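**Toiletry kit** (also *wash kit*, *hygiene pack* or *travel set*) is a general name for a small group of washing and grooming items kept together in one bag or container. Kits are packed at home for journeys, sold ready-made in shops, and put together in quantity for hotels, hostels, hospitals and relief stores. The usual contents are a toothbrush, toothpaste, soap or shower gel and a comb, with other items added according to the length of stay.

## Containers

The container may be a cloth roll, a zipped pouch, a rigid box or a plain plastic bag. Clear plastic is common in bulk packing, as the contents can be checked without opening the bag. It creases easily, and small bottles tend to slide together into one corner when the bag is laid flat.

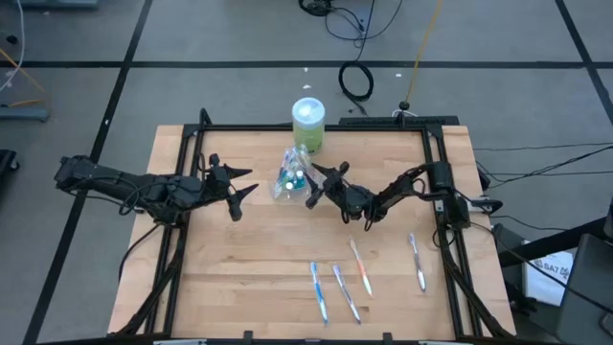 *Household Goods Handbook, vol. 16, p. 649*

Small bottles or tubes are often carried in a clear plastic bag, where coloured caps help to tell one from another. Caps in teal and white are one such pairing. A bag of this sort does not hold a shape of its own, so it is normally filled lying down and then lifted by the top edge. Rigid containers stand up unaided and are easier to fill, but take the same space in a suitcase whether full or empty.

The word *kit* is used in the trade for the contents and container together. A bag sold without contents is listed as a *wash bag* or *sponge bag*, the second name being the older of the two in British use.

## Contents

### Liquids

Liquids are supplied in small bottles, commonly of 100 ml or less when the kit is meant for hand luggage. Mouthwash, shampoo and shower gel are the most frequent. Blue and green dyes are widely used in all three, and the colour alone is not a safe guide to what a bottle holds.

### Toothbrushes

Toothbrushes for kits are bought in bulk and are mostly of a plain pattern with a straight handle. Each is sealed in its own sleeve so that the head stays clean while it lies against other items. The Grarkley packing guide of 2015 asks for one brush to each kit, with spares kept in their sleeves until needed.

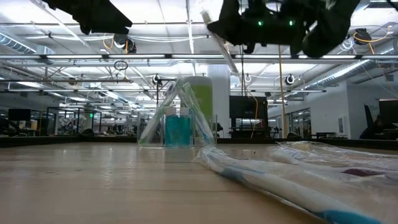 Packing order varies from one supplier to another. Bandura, which fills kits for hostels, puts the bottles in first and the brushes last; Tan lays the brushes along the bottom of the bag and sets the bottles on top. With an upright container the first method is the more usual. Two small bottles can stand side by side in a clear container, and wrapped toothbrushes can be leaned around them with their upper ends meeting. The long white handle of a brush with blue sections remains easy to make out through a loose wrapper. Loose wrappers take up more room than tight ones and may need to be folded under before the container is closed.

### Other items

Combs, razors, cotton buds and a folded flannel are added to larger kits. Soap is wrapped separately so that it does not mark the other contents. Gomora, a supplier of guest-house goods, lists sewing thread and a shoe cloth as extras, packed flat against the side of the bag.
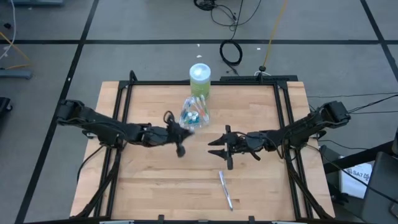 Items with sharp or narrow ends are placed with those ends pointing inward, and razors are supplied with a guard. Paper goods go in last and are kept away from anything that might leak.

## Storage

Filled kits are kept in a dry cupboard away from direct sunlight. Bottles are checked for loose caps before storage, and any kit with a damp lining is emptied and repacked. Stock is commonly turned over each March, the oldest kits being issued first.

## See also

- Sponge bag
- Travel bottle
- Toothbrush holder

*Page last revised Jul 4, 2018*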